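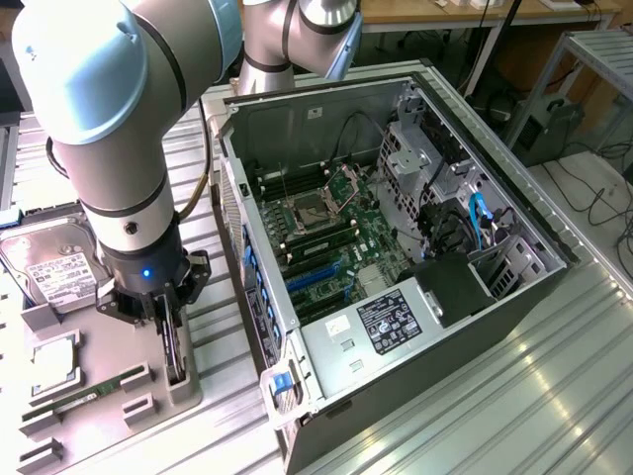
27th September

Long one today. I got to the lab before lunch and didn't leave until Rupert started switching the lights off, and my back is telling me all about it.

Our team (me, Bình and Rupert, plus Dhillon, which is what we named the arm back in June) is doing the computer assembly task for the Wirko challenge. Take the parts off the tray, put them in the computer, don't break anything. It sounds so easy when you say it fast! I can do it myself in 11 minutes, and I'm not even good at it.

Most of the day went into the tray. Bình redid the positions for every holder because we'd shifted the whole plate over last time and forgotten to write down how far. That was me. I've said sorry. He had me jog the arm to each slot by hand while he typed the numbers in, and by the third one we had a nice rhythm going – he'd say "down a hair," I'd tap the key, he'd say "up half a hair."

The memory sticks still scare me. They need a real push to seat and the arm gets nervous and stops (fair enough, so do I). Rupert wants to raise the force limit a little at a time and I want to fix the angle first, so we argued over noodles and agreed to do the angle first. Ha! The CPU can wait. I don't even want to think about that lever yet.

Then there's the report. Ms. Berkivex wants 300 words on "what the team learned" and I have 4 of them, and they are "measure before you move." Maybe I can stretch it out with a chart.

The next practice run is in 2 weeks. I have to label the spare cables, find out who has the good hex keys, and copy Bình's numbers into the shared folder before he loses that notebook again. He left it at the Skovetti counter last time, next to the napkins, and we had to run back for it.

Going to bed. My fingers still want to tap the down key.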